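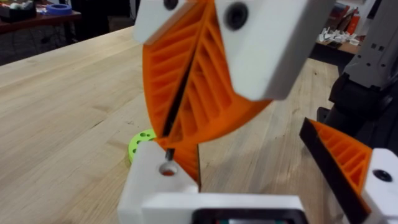
A wooden table at Collis, the repair shop on Skimdale Road in Clarnmont.

The Table Stays

Laurinda Cardoso gets most of her phone calls on Monday morning. Over the weekend someone has put down a hot casserole dish, or a child has done homework with a ballpoint pen and no pad underneath, and by the start of the week the family wants to know if the table can be saved.

Usually it can. Cardoso has run Collis for 34 years, and tables make up the bulk of her work. Chairs come second. She takes a dresser now and then but doesn't like them much, and she sends anything with a veneer curve to a shop in the next county.

The first thing she does with a new table is turn it over. The top tells her how it has been used. The underside tells her how it was made, and whether the last person to work on it knew what they were doing. She looks for screws driven straight through the apron into the top with no room to move. Wood gets wider in a damp summer and narrower once the furnace comes on, and a top that is held too tightly will split along its length sooner or later.

"People think they broke it," she says. "The crack started in October, when the heat came on. They just noticed it at Thanksgiving."

The fix is dull. She takes out the screws, lengthens the holes into slots, glues the split and clamps it overnight. The bill for a job like that runs to $300, and she says so on the phone before anyone loads a truck.

White rings are cheaper. Those sit in the finish, and the wood underneath is seldom touched. Cardoso rubs them with a soft cloth and a little oil, waits, and rubs again. She gives it 20 minutes. If the ring is still there after that she talks to the owner about stripping the top, and a fair number of owners decide they can live with a ring.

Black stains are another matter. Water has gone through the finish by then and reacted with the wood — oak is the worst for it — and rubbing won't help. She uses oxalic acid, gloves and an open door.

One table that won't be leaving is the Pešek, a kitchen table named for the couple who brought it in and then moved to a house with a built-in counter. They told her to sell it. She put a price tag on it, started eating lunch there, and took the tag off in the spring. It has a burn at one end and a drawer that sticks. She has fixed neither.

Her advice to owners is short. Wipe spills when they happen. Use a pad under anything from the oven. Keep the table away from the heating vent, and if the room won't allow that, turn the table end for end every few months so one side doesn't take all of it. Skip the spray polish, particularly the kind with silicone, which gets into small scratches and makes refinishing harder later.

She is less strict about scratches. A table that gets used three times a day will pick them up, and customers who ask her to remove every one are often back within two years asking for the same thing. She now tells them to wait until something needs gluing and have it all done together.

Collis takes drop-offs until four. Call first if the table doesn't come apart, as the front door is narrow and the side gate has to be unlocked.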